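Troltis Shelf Adhesive: Frequently Asked Questions

Last revised in February. Applies to Troltis wall adhesive in cartridges and pouches.

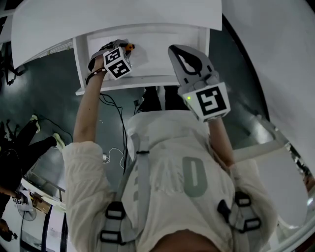 What surfaces can I use it on?
Painted drywall, sealed wood, glazed tile, glass and powder-coated steel. It does not bond to polyethylene, polypropylene or silicone. Wallpaper will hold the adhesive, but the paper may pull away from the wall under load.

How do I prepare the surface?
Remove dust and grease with isopropyl alcohol and a lint-free cloth. Do not use household spray cleaners. Most contain a wax or surfactant that lowers bond strength. Gloss paint should be sanded lightly first.

How long does it take to cure?
Parts can be repositioned for 4 minutes. Keep them clamped or taped for 30 minutes. Do not apply the full load until the next day. Below 50°F, double both times.

Can I use it on fresh paint?
Wait until the paint has fully cured. Dry to the touch is not the same as cured, and some latex paints need several weeks.

What is the difference between Troltis and Roder?
Roder is a contact cement applied to both faces. Troltis is applied to one face only and fills gaps up to 2 mm. They should not be mixed or layered.

How do I remove it?
Cut through the bond line with a thin wire, then warm the residue with a hair dryer and scrape with a plastic blade. Solvents have little effect on cured material.

Does it expire?
Unopened cartridges keep for two years indoors. Discard any cartridge that has frozen. The batch code is on the crimp.

Where do I send technical questions?
Write to Thoa Đàm in product support and include the batch code. Orders and returns are handled by Usman Mengal, extension 157.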